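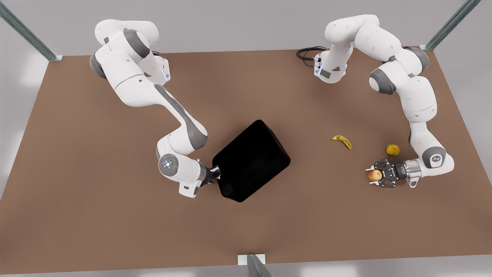
Temura Finishing Shop / Coatings & Surfaces Team

1/ Some notes on flat brown finishes for large worktops. We get the same questions every winter, so they are going in one place.

2/ Sheen first. "Matte" on a can label is not a fixed number. One maker's matte is another maker's eggshell. Ask for the gloss reading at 60 degrees and compare that.

3/ Low sheen comes from flatting agent, usually fine silica, suspended in the finish. It settles. A can that has stood on the shelf since December will pour glossy off the top and chalky off the bottom.

4/ Stir from the bottom with a flat paddle. Do not shake. Shaking puts bubbles in, and a matte film holds on to them.

5/ Strain it even if it looks clean.

6/ Brown is harder than it sounds. Most warm browns are iron oxide red, yellow and black in different ratios. Small shifts in the black change the whole color. Mix one batch for the whole top, plus enough for repairs.

7/ We log every mix by number. Mix 359 and mix 377 look identical under the shop tubes. By a north window 377 is plainly redder. Check samples in the light the table will live in.

8/ Application. On a big horizontal surface the problem is lap marks. Keep a wet edge, work the long direction, and don't go back over anything that has started to set.

9/ Two thin coats. A third coat of matte on matte can go cloudy, particularly over dark color. If you need more build, get it from a clear gloss underneath and put the matte on last.

10/ Temperature: we spray at 19 C and hold the room there overnight. Colder than that and the flatting agent orients unevenly. You get patches that only show at a low angle.

11/ Burnishing is the usual complaint. Matte surfaces polish up where sleeves and mugs rub. You cannot buff the shine back out. Scuff the entire top with a gray pad and recoat.

12/ Spot repairs on matte rarely disappear. The color can match and the sheen still gives it away. Recoat to a natural break - an edge, a seam, a corner.

13/ Cleaning: damp cloth, mild soap, dry cloth. No wax, no spray polish, no melamine sponge. The sponge is an abrasive.

14/ The Mastmont job used a waterborne two-part. The Elau tops were oil. The waterborne has held its sheen better so far. The oil has been easier to renew. No ranking intended, the two rooms get very different use.

15/ Pot life on the two-part gets shorter as the room warms up. Mix what you can lay down in one pass and write the time on the cup.

16/ Edge sealing next, once the test boards are done.

2 comments · 19 shares
3 min read
© Temura Finishing Shop | Contact | Back to top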